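FOOD RETAIL AND THE CONSUMER
Unit 2: How Shops Arrange Their Shelves
Handout to accompany the lecture

Module leader: Marcelle Huet
Seminar tutors: Abdelkrim Chraibi, Hằng Cù

Before the lecture

Students should have read the first chapter of the module reader and should bring their completed store plan from Unit 1. Those who have not yet visited a shop for the plan should do so before the seminar. A small convenience shop is acceptable.

1. Range, space and display

Three words are used loosely in the trade and must be kept apart in written work.

Range means the list of products a shop has decided to sell. Space means the length and depth of shelf given to each of them. Display means the way the goods are set out within that space. A shop may have a wide range and very little space, as most village shops do. The decisions are usually taken by different people and at different times of year, and many of the faults seen on the shop floor come from this separation.

A facing is one unit of a product visible at the front of the shelf. Two packets side by side are two facings; two packets one behind the other are a single facing with a depth of two. Students lose marks every year by confusing facings with stock.

2. The shelf plan

A shelf plan (often called a planogram) is a drawing that shows where each product is to stand and how many facings it receives. In larger companies it is prepared centrally and sent to branches. In independent shops it may exist only in the owner's head, and this should be recorded as such in your fieldwork notes.

The plan answers several questions at once: which products belong together, which of them the shopper should meet first, how often the shelf will need filling, and what will happen when a line runs out. The last of these is often neglected. An empty space tends to be filled by spreading the neighbouring product across it, and the missing line may then go unordered for some time.

3. Height

The traditional teaching divides a run of shelving into four levels: stretch, eye, hand and stoop. Eye level is commonly held to be the most valuable, with hand level next. Heavy goods and large packs are placed low for reasons of safety as well as sale.

The lecture will treat this teaching with some caution. Eye level depends on whose eyes are meant, and shoppers using wheelchairs or accompanied by small children do not see the shelf as the plan assumes. Low shelves also suffer from poor light where the shelf above is deep. Students should note the depth of the shelves as well as their height.

4. Boxes, pouches and bags

The shape of the pack limits what may be done with it. Boxes stack, stand square and present a flat face. Their weakness is that the contents settle, so that a large box may hold less than the shopper expects. Stand-up pouches take a good printed front and close again after opening, but they lean when the row is short and seldom stack. Pillow bags are the most difficult and are generally hung or put in trays.

Breakfast cereals and snacks offer a useful case because all of these forms may be found within one section. Granola in particular has moved between boxes and pouches, and a shop that stocks both must decide whether to group by product or by pack. Grouping by product is easier for the shopper. Grouping by pack is easier for the person filling the shelf.

5. Worked case: the Jatonby store

Jatonby is a neighbourhood grocery with a range of 1,007 lines. Its owners considered enlarging this to 3,000 after taking over the adjoining unit, and asked for advice on the dry goods section first.

The adviser, Tolera Yilma, began by removing duplicates, meaning lines that differed only in pack size and sold to the same customers. The space released was given to products that had been selling out before the next delivery. No new shelving was bought at this stage. The owners later decided against the full enlargement and used the adjoining unit partly for storage — a choice we shall discuss in the seminar.

Note that the case does not report prices. It should not be cited as evidence on margins.

6. Seminar task

Working in pairs, redraw one section of your Unit 1 store plan under the following conditions:

The range may be reduced but not increased.
Every remaining product must have at least two facings.
No pack heavier than a bag of flour may be placed at stretch level.
The plan must state what is to be done when a line is out of stock.

Bring one copy on paper. Plans should be drawn in pencil and labelled in capitals. Abdelkrim Chraibi will collect them at the end of the session and return them with comments in March.

7. Further reading

See sections 4 and 5 of the module reader. The Kavinen notes on shelf depth are held at the library desk and may not be taken away.

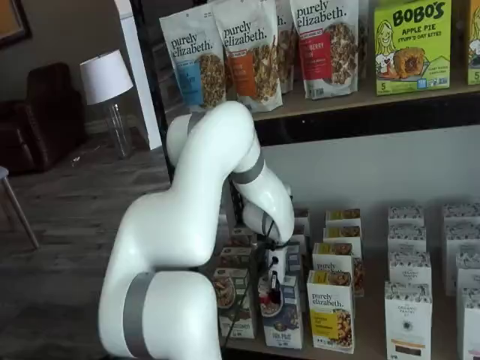
Nga Nghiêm: Could the two-facing rule in section 6 be relaxed for very small shops? The one I drew for Unit 1 has a single short run for all its dry goods, and if every product needs two facings we would have to drop half the tea.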